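Skindamano Parallel Gripper Kit, Two-Finger, for Small Desktop Arms

Sold by Rinidside Workshop Supply
Category: Grippers and wrist parts
Condition: New, unassembled
Status: In stock
Page last revised March 16, 2021

Overview

The Skindamano is a two-finger electric gripper that bolts to the wrist of a small desktop arm. It comes as a kit. You supply the arm, the power supply, a computer and an evening, and if you have never tapped a thread before you should supply two evenings.

We sell three grippers at this size and this is the one we would put on a home build, with reservations. The maker's own leaflet says it "handles everyday objects with ease." We would strike the last two words. It handles a fair number of everyday objects after you have spent time on the pads, the closing speed and the angle of approach. Some objects it does not handle well at all, and those are listed further down so you can decide before you pay for shipping.

What is in the box

Gripper body with base plate, drilled for the common four-bolt wrist pattern
Left and right finger linkages, bagged separately
Two hard fingertip pads
Two soft fingertip pads (thin, see notes)
Servo and servo horn
Screw bag, with spares for the small sizes only
Cable, 900 mm
Printed leaflet, one sheet

Not in the box: controller board, power supply, wrist camera, camera bracket, thread locker. The leaflet shows a camera in one of its drawings. You do not get a camera.

Figures we measured ourselves

Weight with hard pads and cable: 200 g
Rated cycles before linkage service, according to the maker: 1,775

We can't confirm the cycle figure and we find it oddly exact. Our shop unit is still going, with a little side play in one finger that was not there when it was new. We did not keep a log, so take that for what it's worth.

There is no payload figure on this page. The maker prints one, but it was plainly taken with a dry block held straight up, and an arm that swings its load sideways is a different matter. Test with your own objects, over a towel, at low speed.

Trying it on the bench

Our shop unit is mounted on a member's arm at the shared workshop behind the store, driven by the free Wirnura control software. The bench is a plain table with a cloth hung along the back to keep clutter out of the camera's view. The job is dull on purpose: approach, close, lift, put down, open, over and over. 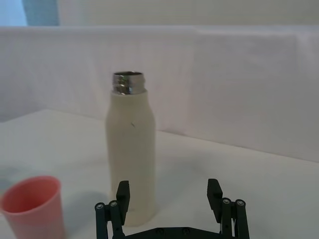 Finger clearance is the thing to settle before you write any pick routine. The opening on this gripper looks generous in the catalog, but usable opening is always less than the printed opening, and both fingers need room on the way in. With an upright bottle like the cream insulated one, you want the wrist over far enough that neither finger clips the body on approach. Check this from the wrist camera and again from the side, as one finger can hide the lower part of the object from the camera. Watch the neighbors too. A light tumbler such as the pink cup is easy to knock with the back of a finger on its way to something else, and the software will happily plan a path straight through it unless you tell it the cup exists.

Bottles in general are a mixed case. Straight-sided ones suit the pads. Grip on the straight section, well below the shoulder, and never by a threaded neck: the pads meet the threads unevenly and the load will twist. A powder-coated finish is kinder to the hard pads than polished steel. Run your first trials with the bottle empty. A full one swings.

What it is bad at

Anything flat on the table. The fingertips are too thick to get under a coin, a card or a washer. Folded paper works sometimes.

Thin-walled cups held by the rim. The servo has no real sense of force. You can cap the current in Wirnura, and you should, but the response is coarse and a soft plastic cup will be oval before the cap kicks in.

Fabric. It will pinch a sock. Whether it lets go when asked depends on the sock.

Wet work. Nothing on this gripper is sealed. Do not use it over a sink, whatever the forum videos show.

Assembly notes

The leaflet puts the pads on in step 2. Leave them until the end. With the pads fitted it is hard to see whether the fingers are moving evenly, and you will have them off again anyway.

Center the servo before you attach the horn. If the horn goes on one tooth out, the gripper will still open and close and will look fine, and it will stall at the closed end and get warm. Most of the "faulty" servos that come back to us are this.

Put thread locker on the base plate fasteners. Leave it off the linkage pivots – those need to turn. Tighten each pivot until the play goes, then back it off slightly.

Route the cable along the outside of the wrist with slack for a full turn. The supplied cable is long enough for most arms of this class. If yours has a long forearm, add an extension at the base end and keep the joint away from moving parts.

About the soft pads

They are thin and the adhesive is poor. Ours lifted at one corner in the first week. Several customers use the Nông silicone sleeves, which we also stock, and those stay on better but add thickness and eat into your opening. Try the hard pads with a strip of rubber tape before you spend more.

Compatibility

Fits arms with the four-bolt wrist pattern without an adapter. For round flanges you need the adapter plate, sold separately. Measure your flange. "It looks round" has cost people return postage.

Works with Wirnura out of the box once the servo ID is set. Other software may work, but we have not tried it and can't help with it by email.

Returns

Unassembled kits may come back within our normal return period. Assembled kits may come back if a part is faulty. A kit with thread locker in the pivots is yours.

A revised linkage has been promised since November. We have not seen one. If it arrives we will list it as a separate item, and the old linkage will stay available as a spare part.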